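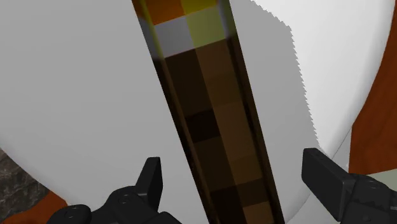

Nonauの手先カメラ視点。白い皿の上のたいまつと、左右に開いたTrikeroの指。

Trikero+Galindo 使用レビュー(シミュレーション編)

2018年7月7日

先に書いてしまうと、かなり気に入りました。シミュレータNonau用のグリッパモデル「Trikero」と、それを動かす操作コントローラ「Galindo」のセットです。もともと使っていた平行グリッパのモデルに大きな不満があったわけではなく、軽い気持ちで入れてみたのですが、気がついたら夜中まで皿の上のものをつまんで遊んでいました(仕事です、一応)。

導入と最初の起動

TrikeroはNonauのアセットとして読み込むだけで、設定ファイルの書き換えは2か所でした。アームの先端フレーム名と、手先カメラの取り付け位置です。私はアームの定義を自分でかなりいじっているので名前が合わず、最初の起動で指だけが原点にぽつんと現れました。これはこちらの責任。名前を直したら素直に手首にくっついてくれました。

Galindoのほうは手持ちの操作器で、つなぐとNonau側がすぐ認識します。ドライバを探し回る時間がゼロだったのは本当にうれしい! 以前の操作器では認識させるまでに半日つぶしたことがあるので、ここだけでも点を甘くしたくなります。

試した環境

テーブル、皿、それに小物を入れ替えながら把持を繰り返すという、いつものシーンです。アームとカメラは固定して、グリッパだけを前のモデルとTrikeroで差し替えました。小物はボールやスポンジのような素直なものから始めて、最後のほうは冒頭の画像のたいまつです。大きなドットの並んだ、あの角ばったやつ。テクスチャが粗くて輪郭がまっすぐな物体は、写実的な皿や木目っぽい面の上に置くとものすごく浮くのですが、そのぶんカメラ画像で位置や向きの違いに気づきやすく、グリッパの比較には意外と向いていました。

操作した把持は全部で679回。そのうちTrikeroが400回ちょっとで、残りが前のモデルです。回数をそろえるつもりだったのに、楽しいほうばかり触ってしまいました。ですから以下は厳密な比較ではなく、使った人間の感想として読んでください。

指の形がいい

Trikeroの指先は側面が平らな厚めのパッドで、関節まわりは丸みがあります。画像の下のほう、左右から出ている黒いのがそれです。色はつや消しの黒。地味ですが、白い皿の上では指先の位置がとても読みやすい。前のモデルは明るいグレーで、皿の影に入ると指の縁がどこなのかわからなくなり、何度も閉じる位置を間違えました。モデルの色ひとつでこんなに疲れ方が違うのかと驚いています。

パッドの面が広いので、棒状のものを横から挟むときの安心感があります。たいまつのように細長いものは、端のほうを持つと先が下がってくるくる回りだすのがお決まりの失敗で、前のモデルではそれが頻発していました。Trikeroでも回るときは回ります。ただ、回り始めがゆっくりなので、気づいてから下ろす余裕がある。この差は操作していると大きいです。

苦手なのは薄いもの。カードのようなものを皿から拾おうとすると、パッドの厚みが邪魔をして縁の下に入りません。斜めに当てたり、皿の縁まで押していったり、いろいろやってみましたが、私の腕では安定しませんでした。薄物が中心の人は、先の細い指のモデルを残しておいたほうがいいと思います。

それから、開いたときの幅。数字で見るともっと開くグリッパはほかにもあるのに、手先カメラ越しに見ると対象の両側にちょうど隙間が残って、そこを見ながら左右を合わせられます。たいまつの軸の両脇に皿が見えている状態まで寄せて、あとは高さを下げて閉じるだけ。慣れてくると、この「両脇の見え方」だけで中心が合っているかどうか判断できるようになりました。

Galindoの操作感

これが予想以上に良かった。指の開閉がトリガーの引き量にそのまま対応していて、半分引けば半分閉じます。当たり前のようですが、前に使っていた操作器は開くか閉じるかのどちらかしかなく、柔らかいスポンジを毎回ぎゅうぎゅうに潰していました。Galindoなら触れたあたりで止めて、位置を直して、また閉じる、ということが普通にできます。

手首の回転も滑らかです。斜めに寝ている物体に指の向きを合わせる作業はずっと苦手で、行き過ぎては戻すの繰り返しだったのですが、感度を25に下げたらぴたりと決まるようになりました。初期値は私にはちょっと速すぎます。ゲームの操作に慣れている同僚は初期値のままがいいと言っていたので、このあたりは好みでしょう。設定画面の深いところにあるので見落とさないように。

不満は2点ほど。まず、トリガーの戻りばねが硬い。一時間くらいなら平気ですが、長い収録のあとは人差し指の付け根がじんわりします。もうひとつは、接続が切れたときの挙動です。一度ケーブルを足で引っかけてしまい、そのときアームが最後の速度指令のまま動き続けて、皿ごとテーブルの外へ。シミュレーションだから笑い話で済みますが、実機につなぐつもりなら非常停止は必ず別系統で用意してください。私は笑いました。そして少し青くなりました。

手先カメラのこと

Trikeroには手先カメラの推奨位置がついています。前のモデルでは自分で置いていたので、どうせ大差ないだろうと思っていたら、これも良い。指先が画面の下側に入ってきて、その間から対象が見える構図です。対象が手前から奥まで長く伸びていても、向きがすぐわかります。

弱点もあって、長いものは両端が画面に収まりません。たいまつの画像も、明るい色の側と軸の下側の両方が切れています。どこを持つと釣り合うかをこの視点だけで決めるのは難しく、私は斜め上からの固定カメラを並べて表示していました。Mekvilleのワークショップで知り合ったGa-eun Bangさんは、固定カメラなしで手先だけで操作するそうです。やり方を聞いたら「先に一周ぐるっと見てから下りる」とのこと。真似してみたところ確かに成功は増えましたが、一回あたりの時間が伸びるので、たくさんこなしたい日は固定カメラに戻しています。

影の描画には注意が必要です。私の設定では皿の上に落ちる影の境目がのこぎりの歯のようにぎざぎざになります。人が見るぶんには気になりませんが、画像をそのまま学習に回すつもりの人は、影の解像度を上げるか、いっそ影を弱めるか、先に決めておいたほうが後悔しません。途中で変えるとデータの見た目が前後で揃わなくなります。ええ、やりました。

動作の軽さ

うちの古めのワークステーションでも、操作していて遅れを感じることはほぼありませんでした。接触計算が重くなるのはスポンジをつぶしているときくらいです。ログは一回ごとに分かれて保存されて、指の開き量、関節角、手先カメラの画像が同じ時刻でそろっています。前の環境ではこれを揃えるために自作スクリプトを噛ませていたので、その1641行がまるごといらなくなりました。消すときは少しさびしかったけれど、すぐ慣れました。

細かい要望

・指の色を設定から変えたい。黒い物体をつまむときは、さすがに見分けがつきにくくなります。
・パッドの厚みを選べるようにしてほしい。薄物用に半分くらいのがあれば完璧。
・Galindoの感度を操作中に切り替えるボタンがほしい。近づくまでは速く、最後だけゆっくりにしたい。
・ログの保存先を起動のたびに聞いてくるのをやめてほしい。

どんな人に合うか

棒、箱、食器、果物あたりを遠隔操作でつかむデータを集めている人なら、試してみて損はないと思います。特に、開くか閉じるかだけの操作器で我慢している人には、Galindoの半引きをぜひ一度触ってほしい。指先でそっと当てる感じが画面越しに出せるのは、やっぱり楽しいです。逆に、すでに自動の把持計画だけで回していて人の操作が入らないなら、Trikeroのモデルだけ入れれば十分で、コントローラまでは要りません。

8月にはMekvilleの集まりでもう一度Ga-eunさんと操作を見比べる約束をしているので、それまでに手先カメラだけでの操作をもう少し練習しておくつもりです。たいまつの次は、取っ手のあるマグカップに進みます。取っ手側から指を入れるのか、胴を挟むのか、昨日少しやってみた限りではどちらもまだ下手です。進展があれば追記します。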